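We use cookies to improve your visit. By continuing to browse this site you accept our use of cookies. Accept | Manage settings

Review: Grerero hand-held demonstration gripper

The Sutcombe teaching workshop assessed the Grerero gripper in March as a means of showing a robot simple table tasks by hand. The operator holds the tool, carries out the task and the recording is passed to the arm for training. Our staff completed 663 demonstrations over the period of the review.

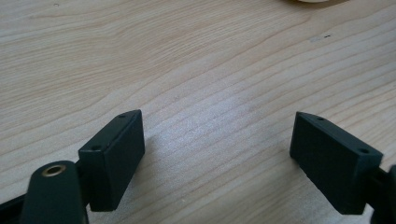 The Grerero with its finger pads apart, just above the table.

The pads open and close evenly, and new operators were working without help after 2 short sessions. The trigger is stiff - noticeably more so than on the Billuneck model it replaces - and staff with smaller hands asked for regular breaks. Approaching an object slowly from the near side of the table gave the most consistent recordings.

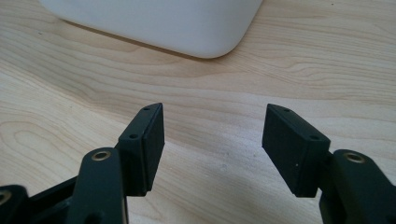 Operators should also agree a common starting position before recording begins, as the supplied guide says little on the matter. Three of our early batches had to be repeated for this reason. The Arancibia software supplied with the tool is plain but dependable, although exporting a long batch is slow.

The workshop rates the gripper 3 out of 5. It is suitable for training rooms and small laboratories, and we would welcome a lighter trigger spring.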